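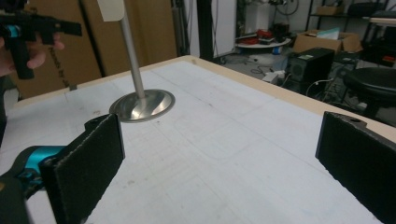
Metal stand with a round steel base, on a gridded white sheet.

Paper towel holder

A paper towel holder (also kitchen roll holder, roll stand) is a household fitting that keeps a roll of paper towel in place so sheets can be torn off. Main types are upright, wall-mounted and under-cupboard. Upright ones are a base and a pole, nothing else needed.

History
Early holders were wall brackets, mostly wood. Upright models came later, as kitchens got more bench space. The Pruston catalogue listed 21 holders, 4 of them upright. Designer Guido Marras drew a weighted one for Cevetti, sold in grey and cream colours. Discontinued.

Design
The base has to be heavy or wide, otherwise the whole thing tips when a sheet is pulled. The Hallel upright weighs 930 grams. Cheaper ones use a rubber ring underneath. Some have a tension arm, handy for tearing with one hand. Finials vary, ball, ring, plain cap. 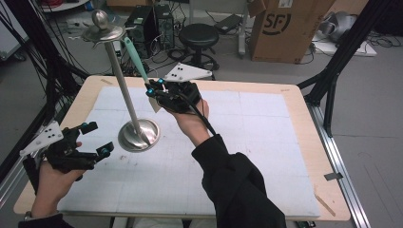 Upright stand with a domed base, scalloped disc and round knob.

Care
Wipe with a damp cloth, dry straight after. Avoid bleach on steel. Wooden poles can go mouldy near the sink, a litle oil helps.

Other uses
Ribbon, tape, bangles. Mojtaba Hosseinzadeh's Tehrani guide to small kitchens has a section on this, also on storing spare rolls, wich is longer.

See also
Dish rack
Tea towel
Toilet roll holder

Last edited 17 June 2019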